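**Sheds of Closness: the washing machine that went for a ride**

A new bike trailer from Rasard costs £300, before you pay for the cover, the flag and the small bracket that joins it to a bicycle. I felt the bracket might have been thrown in. So in January I dragged our dead washing machine round the side of the house and began building my own. 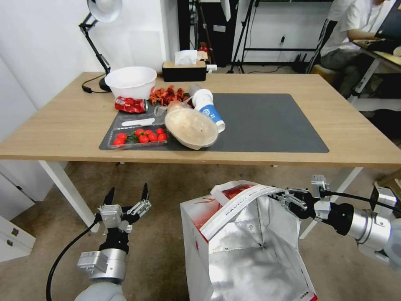
*Maddy Tolhurst, Sheds and Workshops Editor*

The drum makes a surprisingly good cargo tub. It is light, it already has drainage, and it looks like something that fell off a satellite. The wheels came from a pushchair and the towing arm from a rotary clothes line that had stopped rotating. I spent £30 on bolts, paint and a proper hitch, then a bit more on plasters.
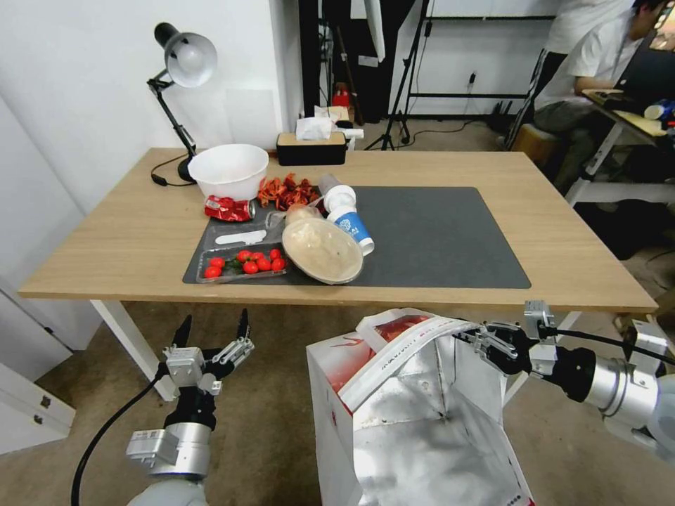

**Can it carry a week's shopping?**
It can carry most of one, provided the tins go in first and you take corners like a bishop.

My first outing was to Warnis on Saturday morning, three miles each way with one hill. Going up, I regretted every potato. Coming down, the trailer hummed a low, steady note that sent two dogs indoors, and I had to stop by the church to tighten the arm.

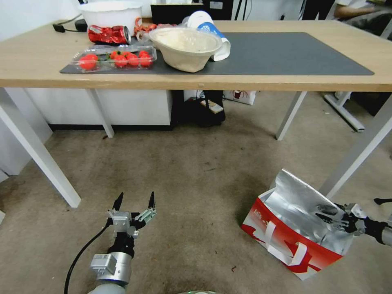 A rubber washer behind each bolt cured most of the humming. I also lined the drum with an old camping mat, having learned what bare steel does to a bag of plums. Reflectors are next, then a lid, if I can find one that doesn't flap.
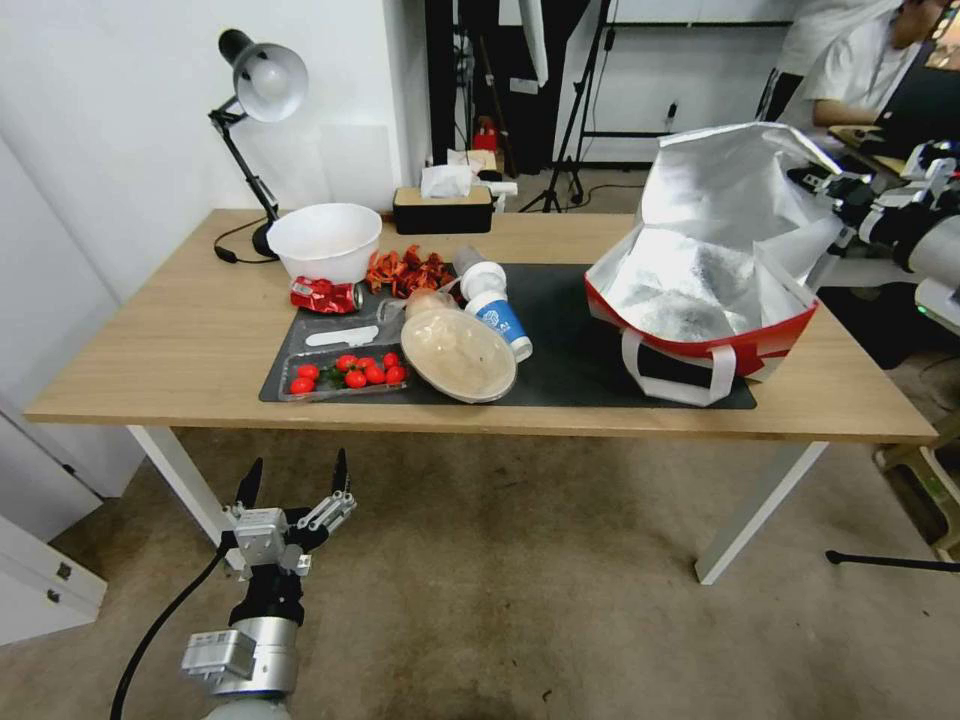
A reply to last month's item from someone in Virág Road says the lid should be the washing machine's own door, hinge and all, and that anyone who has already taken theirs to the tip has only themselves to blame. I took mine to the tip. I'm going back on Saturday to ask if they've still got it.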